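Storkwood Helpdesk
Ticket 152 – Washing machine stops mid-cycle and won't drain
Opened by: Noemi Pruitt
Handled by: Assunta Sartori
Status: Waiting on customer

Noemi Pruitt, Saturday
Hello, and thank you for such a quick reply last time. My Skirka washer has started stopping with 11 minutes left on the display. It hums for a bit, gives three beeps and shows E61, and the drum stays full. I've tried it on cottons and on the quick wash, and I've switched it off at the wall overnight, which my brother swears by, but it came back just the same. The one programme that does finish is the gentle one for woollens, very slowly. Any ideas gratefully received!

Assunta Sartori
Hello Noemi, how lovely to hear from you again, though I'm sorry it's about this. E61 is the slow drain warning on your model, so let's start with the filter. It's behind the little flap at the bottom right. Please unplug the machine, put down a roasting tin and an old towel, and turn the cap a little at a time – there can be a fair amount of water waiting behind it. Could you also tell me where the waste hose goes, and what sort of things you've been washing?

Noemi Pruitt
Filter done. I found a hair grip, a button and a grey wad of fluff the size of a plum. The hose goes into the pipe under the sink, and we had the Vetach trap fitted there in January, if that matters. Ran it empty afterwards and got E61 again, but this time with 2 minutes left, so I do feel we're getting somewhere. As for the washing, it's mostly knitwear and fleecy things at the moment.

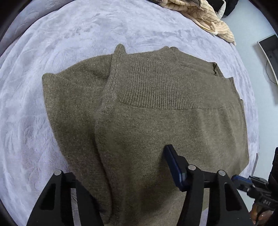
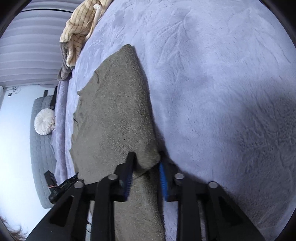

I use the ordinary liquid and no softener, and I never fill the drum past the top of the door. Thomas next door has the same machine and has never cleaned his filter, and his runs beautifully, which seems very unfair.

Assunta Sartori
Well done on the filter, and poor you with the plum! I do think the new trap matters. Some have a blanking disc inside the hose spigot that needs cutting out, and if it was only partly cut, fluff will gather there. Unplug the machine, have a bowl ready, loosen the clip and look down the spigot with a torch. If you see a ridge of plastic or more fluff, leave the hose off and send me a note before running anything. I'm here until five and will keep the ticket open.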